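Kutetti Makers Forum > Builds in progress > Two arms, one table: my long and wandering build thread

Page 4 of 6

ilse_mulder
Posted 13/05/2019

Hello again everyone, and thank you for all the kind words on the last page. I've been meaning to write a proper update for ages and then it was the school play, and then my mother's fence, and you know how it goes.

For those just joining (hello!), I'm Ilse Mulder, and I've been slowly setting up a pair of secondhand arms in the shared workshop at Eneck. They came out of a clearance in December, with one gripper apiece and a box of leads that didn't seem to belong to anything. The seller had written "complete" on the box, bless him. The idea is to get the two of them working on the same table and laying out bits and pieces for a drinks table at our summer open day. Cups, a bowl, fruit, that sort of thing. Nothing anyone needs doing by a robot, I grant you, but it's the sort of job that makes you solve a lot of small problems and I've enjoyed nearly every one of them.

Where I've got to: each arm will happily run its own routine all evening. Running both together is where I come unstuck. They share the middle of the table, and I've been keeping them apart with a very crude rule, which is that arm A isn't allowed past the halfway line while arm B is over it. It works, but it's like watching two very polite people at a doorway. A full run of the routine takes 323 seconds and I'd swear half of that is waiting.

So, two questions. Does anyone have a gentler way of sharing the space that doesn't need a degree? And is it daft to keep using paper as a table covering? I like it because I can draw on it.

terau_tom
Not daft at all. I've used brown paper for years. You mark your pick spots in felt tip, and when you change your mind you tear it off and put down a fresh sheet. The only trouble I've had is when the paper lifts a bit in the middle and everything you pick up is suddenly a few millimetres higher than it was yesterday. Tape it along the long edges and pull it tight while you do it. Two people make a much nicer job of it than one.

On the sharing, I'd leave the halfway line alone until the rest is solid. Slow is fine for an open day. People like to see what's going on, and children in particular will stand there for ever if the thing moves at a speed they can follow.

Padstow_Pete
I'll disagree with Tom there, with affection. The halfway line is what's making it slow and it's also what's going to bite her later, when she wants one arm to hand something to the other. You can't do a handover with a rule that says they may never meet!

What I'd do is carve the table into smaller patches, say a grid drawn on that paper of yours. Each arm asks for the patches it needs before it moves and gives them back when it's done. If the patch is taken, it goes and does another job first, and only waits when there's nothing else on its list. It's a few dozen lines in whatever you're using and you can test it with two pencils and a friend before you let it anywhere near the motors.

terau_tom
I don't object to the grid, Pete, but patches on the table only tell you where the gripper is. The elbows are another matter altogether. On my old pair the grippers were a good arm's length apart and the elbows still managed to find each other. I had a dent to show for it. Ilse, if you do go Pete's way, please keep a big fat margin for the elbows and run it at crawling pace the first few times, with your hand on the stop button.

Padstow_Pete
Fair point about the elbows, I'll give you that one.

greta_on_the_hill
Hello Ilse, I've been reading along since page 1 and never posted, so here goes. I've only got the one arm at home (in the spare room, my husband has been very patient) so I can't help with the sharing, but I did want to say something about the cups. Light plastic cups are miserable things to pick up. If you squeeze hard enough to be sure of them they go oval, and then they spring back when you let go and skitter off sideways.

I had much better luck gripping by the rim, one finger inside and one outside, and coming down dead straight. I also glued thin strips of rubber glove to the fingertips. Looks dreadful, works a treat.

Could I ask what you paid for the grippers, or would that be cheeky? I'm trying to work out what a second arm would really cost me before I raise the subject over dinner.

ilse_mulder
Not cheeky in the least, Greta, and welcome! The grippers came with the arms so I can't split them out, but the whole lot came to £2,978 with delivery, and I've spent another £298 since on leads, bolts and a mounting plate that I ordered in the wrong size and had to order again. I'd tell your husband the first number and save the second for his birthday.

I love the rubber glove idea and I'll try it this week. I've been practising on balls and other round things so far as they're much more forgiving (no right way up!), and I was putting off the cups for precisely the reasons you say.

Tom, I've re-taped the paper as you said and it's lovely and flat now. Pete, I sat down last night with your grid and two pencils, and my daughter was arm B. She cheated terribly, but we found two places where both pencils sat waiting for each other and neither would budge. Is there a known cure for that?

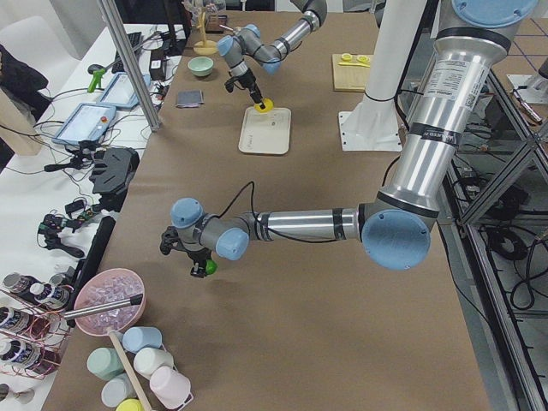 The other thing I'm turning over is where to draw the grid in the first place. If I make the patches small, the arms have to ask for lots of them on every move, and if I make them big I'm back to my halfway line with extra steps. I was thinking of making them fine in the middle, where both arms want to be, and coarse out at the ends where only one can reach. Does that sound sensible, or am I making work for myself? I have form there.

Padstow_Pete
Very sensible, and yes, there's a cure. Number the patches, and make both arms always ask for them in number order, lowest first, even when it feels the wrong way round. They can't end up stuck on each other then. The other way is to ask for the whole lot in one go and take nothing if any of them is busy. I prefer the second for a small table, it's easier to explain to visitors.

Your daughter sounds like a first-rate tester.

enriquez_workshop
Coming in from the side to be the grump of the thread. I think you'd be better off with a fixed timetable and no asking at all. It's a demonstration. You know every move beforehand. Write both routines out side by side on a long strip of paper, slide one along until the clashes vanish, and then just play them back together. We did this for our own open day with around forty moves and it went beautifully all afternoon.

Clever sharing is great fun to write, but it gives you a different order of events each time, and that makes it very hard to be sure you've watched everything it can do before the public comes in.

Padstow_Pete
And when somebody's toddler moves a cup and one arm has to try again? Your timetable is out by four seconds and the two of them carry on regardless. I wouldn't sleep.

enriquez_workshop
We had checkpoints. Both arms stop at each one and neither goes on until the other has arrived. And we had a barrier, so no toddlers.

terau_tom
I'm with Enriquez on this, for what it's worth. Timetable with checkpoints for the open day, and Pete's grid over the winter when there's no deadline and the kettle's on.

greta_on_the_hill
I don't understand all of this but I'm enjoying it enormously. Ilse, do say how the rubber glove goes. Washing-up gloves are too thick, by the way, you want the thin sort.

ilse_mulder
Oh, you are a good lot. I read all of that out over supper and my daughter voted for the grid, as she would, having been promoted to tester. I'm going to be boring and go with the timetable and checkpoints for this summer, as I only get two evenings a week at Eneck and one of those is mostly tidying up after the other. Pete, please don't be cross. I've kept the pencil drawings and I do want that handover one day.

Enriquez, may I ask how you set the checkpoints? Did you have one after every single move, or only where the arms were near each other? And did you do anything special to get the two starting at the same moment? Mine are started by hand, one after the other, and I'm never as quick as I think I am.

enriquez_workshop
Only where they're near each other, plus one at the very start, and that takes care of your slow hands. The first arm simply waits there until the second turns up. I'll dig out our strip and post it on page 5 if I can find where it's been rolled up.

Padstow_Pete
Not cross! But I'm bookmarking this for the winter.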